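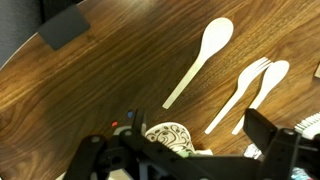
What will participants be asked to do?
Set and clear a table with plastic cutlery, in short timed rounds, at the Remthorpe test room.

Call for participants: disposable cutlery handling study

Fogh is recruiting adults for a study of how people pick up, place and collect lightweight plastic forks and spoons on smooth tabletops. The results will be used to revise handle lengths and thicknesses in the Covden range of catering utensils.

Background

Thin utensils lie nearly flat on a table. On a polished surface there is little clearance for a fingertip under the handle, and users tend to slide the piece to the table edge or press down on the bowl to lift the other end. The study records which method is used for each utensil type and how long it takes.

Session content

Each session has 19 rounds with a rest period after the tenth. In a typical round, a fork and spoons are laid out on a wooden table and the participant moves them to a marked place setting. In other rounds the participant gathers the pieces into one hand or sorts them by type. Two rounds are done seated; the rest are done standing. A short written questionnaire on grip comfort follows the last round.

No food is served or handled. Hands are washed before the first round, and hand cream must not be used on the day of the session.

Who can apply

Applicants must be 18 or older and able to read instructions in English. Left-handed applicants are encouraged to apply, as are people with reduced grip strength or arthritis of the fingers. Catering experience is not required. People with open cuts or dressings on either hand will be given a later slot.

Wrist splints may be worn if they are part of normal daily use. Rings and bracelets are removed before the session and kept in a locker.

Time and payment

Sessions last some 30 minutes and run between 9 a.m. and 4 p.m. throughout June. Participants receive a gift card at the end of the session. Travel costs are not covered. Parking is available behind the Ernberg building, entrance on the north side.

Data

Times, grip type and questionnaire answers are stored under a participant number. Participants may withdraw at any point during the session and still receive the gift card.

How to apply

Complete the form at the Ernberg reception desk or request a copy by mail. State your dominant hand, any hand condition you wish to report, and two preferred start times. Applications close when all places are filled.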